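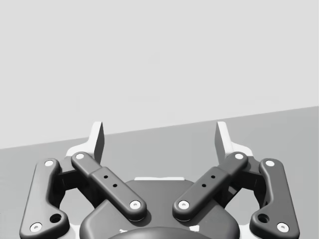 写球员小传,最先要过的关是时间线。多数人一落笔就是“自幼展现过人天赋”,接着高中、转学、升学、选秀,一路往上,仿佛膝盖从来没有疼过。请看图里台面远端的那条边:左边低,往右慢慢抬高。许多小传的结构就是这条斜线,区别只在于斜线至少还画得直。诸位交上来的第一稿里,Tetsuya Ikeda 的高中生涯也是这么画的,可他十一年级有大半个赛季坐在板凳上,全季上场 292 分钟。这一年在不少人的稿子里消失了,转场用的是“随后”两个字。

## 一、本讲用的材料

- Ikeda,后卫,Kamadville 高中毕业,现为 Rolivville 学院一年级球员,球衣 17 号
- Kamadville 校队的逐场技术统计,共四个赛季(复印件第 3 页字迹偏淡,凑合看)
- Eifion Ruddock 教练的访谈记录,他带了 Ikeda 三年
- 招生排名网站 Wovier 的球员页面,截的是十月那一版
- 地方小报 Calimlim 的两篇赛后报道,其中一篇把他的名字拼错了,两处,拼法还不一样

请先自己读完材料,再看下面的内容。我知道你们不会,但讲义上总要写一句。

## 二、开头段的常见毛病

搜索引擎时代的小传开头有固定配方:姓名、国籍、球队、“想了解他的一切吗”。读者点进来,发现“一切”指身高和星座。

下面是第一稿里的几种开头,作者姓名从略:

> Tetsuya Ikeda 是一位著名的篮球运动员,因篮球而闻名。

这句话没有错误,也没有内容。

> 说起 Rolivville 的篮球,没有人不知道 Ikeda。

Rolivville 主场能坐 3422 人,就算坐满了,散场后出门左转问一问公交司机,这句话恐怕也站不住。“没有人不知道”在小传里一律删掉。

> 他的父母在他的成长中扮演了重要角色。

材料里没有一个字提到父母。写“家庭背景”一节时,如果查不到,就不写这一节。空着小标题,下面放一句“有关其家人的信息将陆续更新”,这种做法在网上很流行,在本课扣五分。

可以用的开头长什么样?先写他现在打什么、在哪里打,再给一件只属于他的事。例如:

> Rolivville 学院一年级后卫 Tetsuya Ikeda 在 Kamadville 高中四年得到 846 分,其中没有一分来自十一年级的季后赛:那年季后赛他没有上场。

不算漂亮,但读者读完知道了三件事,而且都能查。

## 三、出处

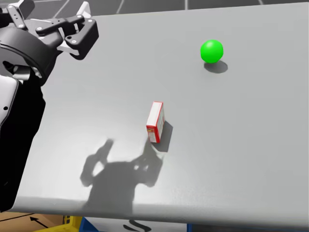

小传里的每个数字都得有来路,“据悉”和“据了解”不算来路,它们是打字时手指的休息动作。图中那只手爪由黑色金属板拼成,板上固定用的是银色小螺栓,出处在文章里也就这么大:一个短语,几个字,放在数字旁边,读者多半一眼扫过。“据校队统计”五个字,“据 Wovier 十月版排名”稍长一点,都不会拖垮句子。把它们拆下来,版面确实清爽,只是编辑再打电话来问“这个 846 哪来的”时,诸位要自己想办法。

几条具体规矩:

1. **排名必须带时间和机构。** 同一名球员,夏天和冬天的名次可以差出一条街。只写“排名很高”,等于只说“他排过队”。
2. **重新归类届别要写清楚。** 有些高中球员会改变毕业届别,提前入学。改之前的名次属于原来那一届,不能顺手搬到新的一届去。Ikeda 没有改过届别,但有三位同学替他改了。
3. **教练的话是教练的话。** Ruddock 说他“训练时从不迟到”,可以引,要加引号,要写是谁说的。直接写成“他极其自律”,就变成你的结论了,而你没有见过他几点到。
4. **两份材料打架时,都写出来。** Calimlim 的报道和校队统计对同一场比赛的得分差两分。不要取平均数。去年真有人取了平均数,得出一个带小数点的进球得分,我把那份作业留着,心情不好时看看。

## 四、形容词配给

全文 600 字的小传,评价性形容词限用四个。“杰出”“传奇”“励志”每出现一次按两个计。“低调”也算,尤其当你唯一的依据是他没有开社交账号。

动作描写另算,不占配额。Ruddock 在访谈里有一段讲 Ikeda 接球前先看弱侧,讲了很久,又绕回来讲了一遍,全篇最有用的细节就在第二遍里。第一稿中只有两个人用了,其余各位大概读到第一遍就去写星座了。

配额的用法可以参考下图,整张灰的里面留一处颜色就够。

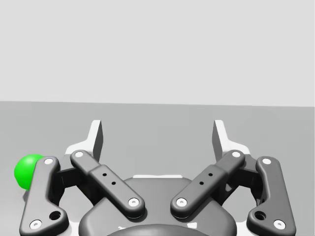 *图 3 灰色台面左侧的绿球,一部分被深色连杆挡住*

## 五、净身价、女友、星座

网上的模板通常以这三项收尾。逐项说明:

**净身价。** 材料中没有任何财务信息。稿子里却出现了金额,精确到千位。问起来,说是“同类球员大概都这样”。凡是没有出处的金额,整段删除,不讨论。

**感情状况。** “目前似乎单身”是一句谁都不该写的话。本人没有公开谈过,就没有这一节。

**星座。** 只要出生日期属实,星座也属实,我拿它没有办法。但请不要由此推导他的罚球命中率。

## 六、课后作业

重写 Ikeda 小传,600 字以内,要求:

- 十一年级那个赛季必须出现,并写明上场时间及来源
- 直接引语一处,出自 Ruddock,抄写时标点也要核对
- 文末附出处清单,格式见上一讲讲义
- 两人一组交换核查,核查人在稿末签名;查出来的错归作者,没查出来的错两人平分

Ikeda 的名字请从材料第一页复制粘贴,不要凭记忆,也不要从 Calimlim 那篇里抄。

下一讲讲伤病报道,请预习“赛季报销”和“每日观察”的区别,并带上自己的统计表。第 3 页实在看不清的,来我办公室换一份,换来的那份也不太清楚。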